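August 18, 2025

Back on the villain helmet for the Schwaiger fan film, and I'm in a much better mood about it than I was last time! The second foam shell finally sits level on the head form. I cut 14 mm off the back of the neck and closed up the chin seam, and now the brow ridge throws that nice mean shadow he has in the teaser (the one where he only turns his head and the whole comment section lost its mind).

Paint is still the headache. Teaser purple is way bluer than the purple on the poster, and I've been going back and forth all morning. I tried Prillico over a black base and it came out like grape soda. Over gray it's a lot closer, so gray it is, unless somebody talks me out of it.
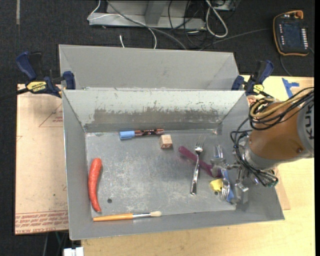
The chin grooves need to be deeper too. I went over them with the small rotary bit, 2 passes, and they still vanish under the stage light once the primer's on. Going to try 11 grooves with wider gaps, which matches the second poster anyway. Kenis had them closer together in their resin version and I think it looks fussy.

Weight with the liner in is 837 grams. Pretty happy with that, though the Plidine clear coat will add a bit.

Still to do: eye lenses (smoke or amber? I keep changing my mind), magnets for the faceplate, and somebody please order more contact cement, we're down to the crusty end of the can. Leaving the shell on the head form overnight, don't move it, the left cheek is still tacky.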